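Home Posts Notes About RSS

We use cookies to remember that you closed this notice. OK

The 59 millisecond lie

I spent most of September blaming the planner. It was an easy target, being mine.

The complaint was simple enough. Irka would line up on something, the wrist view would look fine, and then the pose estimate would slide off sideways as soon as the arm turned. Tomás thought it was the calibration, so we redid the calibration. Sachiko thought it was the calibration too, so we did it again.

What finally helped was dull. I wrote a 400-line script that takes one wrist frame, looks up the joint angles for its timestamp, and prints how far the horizon ought to be tilted. Then I sat with a log and compared by eye, like a person with no hobbies. 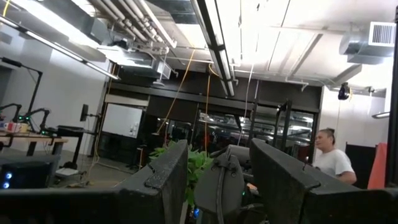

Wrist view mid-log, fingers at the bottom, horizon well off level. The plant became my favorite landmark.

With the arm still, the numbers agreed. With the arm turning, they were off, and off by more the faster it went. Calibration doesn't care how fast you're moving. Clocks do.

The driver was stamping each image when it arrived – after decoding, after the queue, after whatever else it had going on that morning. The median delay was 59 ms, and the worst one in the log was 409. Meanwhile the joint states were stamped at the source, so we were pairing old pictures with fresh angles and calling the result perception.

The fix is 2 lines. We now take the time from the camera's own clock and convert it once at startup. I also made the lookup refuse any pair it can't interpolate between, which broke Laurinda's replay tool on Saturday. Sorry, Laurinda. The patch is in your branch.

The planner has received no apology. It still has that thing with the elbow.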